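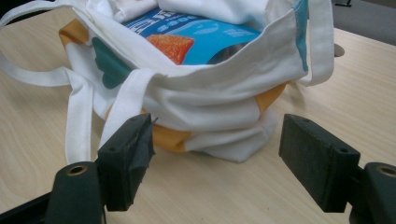 Cillian Scanlon wants to know why a robot that can beat grown-ups at chess still gets muddled by a cloth bag. He sent that in to our Ask the Robot Page box, and it's such a good question that we're giving it the whole page this time.

Cillian, you've picked one of the hardest puzzles in robot software! Chess is easy to write down. There are 64 squares, every piece has a rule, and a bishop never sags in the middle. A bag has no squares. It slumps. It folds over itself. Pick it up by one handle and it's a completely different shape from the one you saw a second ago.

So let's climb inside the computer part of a robot - the software - and see what it has to do when somebody says, "Please get the candy out of the bag."

JOB ONE: WORK OUT WHAT YOU'RE LOOKING AT

A camera doesn't see a bag. A camera makes a huge grid of tiny colored dots, and each dot is only a few numbers saying how much red, how much green and how much blue. That's all the software gets. Numbers!

The part of the software that turns those numbers into things is called perception (say it: per-SEP-shun). You do perception all day long without trying. You look at a white bag with a blue candy package in it and you think "bag, candy" before you've even finished blinking.

The software has to get there step by step. Which dots belong together? This patch is bright blue, and so are the dots next to it, so maybe they're all one thing. Then white begins. Is the white part of the same thing, or a new thing on top?

Now it gets tricky. Loose white cloth is covering part of the blue package. You know the package keeps going under the cloth. You've never once thought that a cookie disappears when you put a napkin on it (well, maybe when you were a baby). The software has to learn that too. When one thing hides part of another thing, roboticists call it occlusion, and it causes more trouble than almost anything else in the whole subject.

And then there's a green shape on the front of the bag, with folds of cloth over part of it. Is it a real object that you could pick up? No, it's a decoration. But to a program that has only met plain bags, a green blob is a green blob, and it might try to grab it!

JOB TWO: MAKE A PLAN

Let's say perception went well. The software now has a sort of list in its memory: bag, package, table, straps. Next comes planning.

A plan is a chain of small moves that gets you from now to done. Here's one that a person might write:

Move above the bag.
Push the loose cloth aside.
Open the fingers.
Reach in.
Close the fingers on the package.
Lift.

Six steps, easy peasy. But think about everything that's missing. How far do you reach? Which way should the hand be turned? The bag has long white straps, and one of them hangs right down in front. If a robot finger slides through that strap by mistake, the whole bag comes along for the ride when the hand goes up.

So a planner doesn't make just one plan. It makes lots of them, very fast, and gives each one a score. Does the hand bump the table? Bad score. Does it pass through a strap? Bad score. Does it take a silly long way around? Not such a great score either. A planning program called Cantero, used by the robot builders at Flornex, tries 3000 different paths before the arm moves at all. Most of those get thrown away. The one with the best score wins, and you never see the losers.

It's a lot like when you're at the top of a climbing frame and you look at all the ways down before you pick one. You've probably thrown away a few plans up there yourself!

JOB THREE: MOVE, CHECK, MOVE, CHECK

The third job is called control. Control is the part of the software that tells the motors what to do, over and over again, many times every second.

Why over and over? Try this. Put a pencil on the table, look at it, shut your eyes, and pick it up. You might get it, but you might also pat the table like a sleepy cat. Now do it with your eyes open. Much better! With your eyes open you keep fixing little mistakes on the way. A tiny bit left, a tiny bit lower, got it.

That fixing is called a feedback loop. The robot moves a little, measures where it is, compares that with where it wanted to be, and corrects. Then it does it again. And again. It never gets bored, which is lucky.

Squeezing needs feedback too. A gripper with two fingers is a pretty simple hand. The fingers go apart and the fingers come together. If they squeeze too softly, the package slips out. If they squeeze too hard, you have squashed gummies, and who wants that? (Okay, some of us would still eat them.) Many grippers can measure how hard their motor is working, and the control software uses that number to decide when to stop squeezing.

HOW DOES IT LEARN?

In the old days, programmers tried to write a rule for everything. If the cloth is here, do this. If the strap is there, do that. For a metal box that always sits in the same spot, rules work beautifully, and plenty of factories still use them. For a bag you'd be writing rules until your hair turned gray.

These days a lot of robot software learns from examples instead. People do the job themselves, using a gripper they hold in their own hand, with a camera on it. They open bags. They take things out. They put things back in. The computer stores what the camera saw along with how the gripper moved. Each go is called a demonstration.

Then comes training. The software looks at a moment from a demonstration and guesses what the gripper did next. At first its guesses are terrible. It's just flinging out numbers. But each time it's wrong, the training program nudges it a tiny bit closer to the right answer. After an enormous number of nudges, the guesses start to get good, and the robot can have a try by itself.

The clever part is that you want the demonstrations to be different from each other. Suppose every single one used the same white bag on the same light table. The software might decide that white means "bag" and pale brown means "table," and then along comes a brown bag on a white table and - oh dear. So people change things. They crumple the bag, flatten the bag, turn it sideways, swap the candy for socks, and let the handles flop wherever they like. Messy is good! If your parents tell you to tidy up your room, you can say you're making training data. (We can't promise it'll work.)

THE TOOLS BEHIND THE TOOLS

There's one more kind of software that doesn't get nearly enough cheering, and it's the software that helps people make the other software. It's called tooling.

At Bendent, the engineers use a program named Ustden to play back demonstrations like a movie. They can stop at any moment, go backward, and mark the good bits and the bad bits. Did the fingers close too soon? Mark it. Did a strap get caught? Mark that too. One of their bag tests had 19 tries in it, and when the engineers played them back they found that 13 of the tries went wrong in the very same way: the fingers grabbed a fold of cloth along with the package.

That's a fantastic thing to find out. Now they know what to practice. They went and recorded more demonstrations of moving the cloth out of the way first, then ran the training again. The engineers there told us that finding a mistake that keeps repeating is one of the best parts of the job.

TRY IT AT HOME: BE THE ROBOT

You need a cloth bag, a small package of something, a pair of kitchen tongs, and a friend. Ask a grown-up if you can borrow the tongs.

Put the package in the bag and crumple the bag up on a table. You hold the tongs. You're the control software. Now shut your eyes. Your friend is perception and planning, and has to tell you where to go using only these words: left, right, forward, back, up, down, open, close.

Go slowly. See if you can get the package out.

When you've done it once, try these:

Let the handles flop across the opening.

Your friend may only speak once for every 3 moves you make. (This is what it feels like when a feedback loop is too slow!)

Swap jobs.

Your friend looks at the bag for a moment, then turns around and gives you all the instructions from memory. Expect giggling.

Write down what went wrong each time, because then you've made your own set of test notes, just like the engineers do. Did the same mistake come up again and again? What new instruction would fix it?

WORDS TO KEEP

Perception: turning camera numbers into things.
Occlusion: when one thing hides part of another.
Planning: choosing which moves to make, and in what order.
Control: telling the motors what to do and fixing little mistakes on the way.
Feedback loop: move, check, correct, and go again.
Demonstration: a person showing how a job is done so that software can learn from it.
Tooling: software for making software.

Thanks for the question, Cillian! If you've got one of your own, drop it in the Ask the Robot Page box. Next time we're looking at how a robot knows where its own elbow is.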